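Arm squashes snack packets after training on handheld gripper demos

Posted in Grippers and End Effectors
Aug 19, 2023

Maiara Peixoto

Hi all, I'm stuck and a bit embarrassed, and my kitchen smells like shrimp crackers.

I've been training our arm (a Prustik, the small one) to pick snack packets out of a box and put them back in. We did all the demos by hand with handheld grippers, 300 of them, and they look great when I play them back. Packet gets pinched, packet goes up, packet goes down. Lovely.

Then we put the policy on the arm and it crushes everything. It finds the packet fine, lines up fine, and then it closes and just keeps closing until the bag pops. We lost 9 packets the first evening. One went off like a little firecracker and I yelped so loud the dog left the room. The flat things are okay, so it'll hold a thin one forever with no damage at all, but anything with air in it is doomed.

The part that really bothers me is that my partner reached in to pull a burst bag out and the fingers started closing again on their own. She got her hand away in time, but it pinched the end of her sleeve and I had to kill the power at the wall.

I already swapped the pads and ran the width calibration again on the handhelds. Same result. I lowered the max speed too, and now it pops them slowly, which is somehow worse to watch.

Demos were all done with this box on this table: 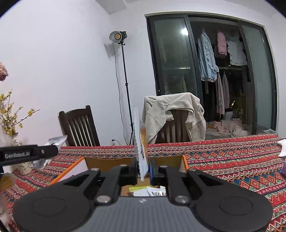
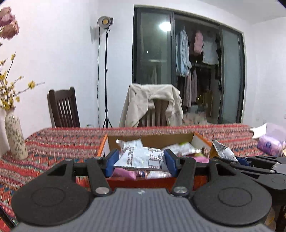
Snack box task with the handhelds, something white between the fingers both times.

Is this a bad data problem or a bad arm problem? I really don't want to redo all of them if I don't have to.

Sevim Özkan

Ooh, I did this exact thing last year with tea bags and I feel for you. Before anything else, please stop reaching in there with the power on! Even a small gripper can hurt a finger. Put a stop button where your other hand lives, and check what your controller does after a failed grasp. Mine was set to retry by default, so when the object disappeared from between the fingers it happily closed again. That sounds a lot like your sleeve. Turn retries off and make it open and wait.

As for the popping, I'd bet your demos are okay. With a handheld you feel the bag push back and your hand quits squeezing, but all that gets recorded is the finger width. The arm then gets told "go to this width" and it'll use whatever force it's allowed to get there. If its zero is even a tiny bit different from the handheld's zero, a flat packet won't care and a puffy one gets flattened. You said you calibrated the handhelds. Did you do the arm?

Try this with the policy off. Close the handheld on a piece of scrap foam, write down the width, then command the arm to that width on the same foam and look at how squashed it is. Mine was off by 4 mm, which was plenty. Fix the offset, then put a force limit on the arm's gripper and start it low, low enough that it drops things. Work up from there with bags you don't mind losing.

One more thing, check whether you mixed up left and right if you used two grippers. They can each have their own calibration, and I loaded one file for both like a goof.

Welington Vasconcelos

just get more data. we have 2,000 demos for ours and it hardly ever breaks a bag

Maiara Peixoto

Sevim, I never touched the arm side. Not once. Did the foam thing tonight and the arm squishes it way more than the handheld does at the same number. Retry was on too, so that's off now and there's a big red button taped next to the kettle. Haven't run it on real bags yet, the store was closed and we're out of shrimp crackers. Will post when I have.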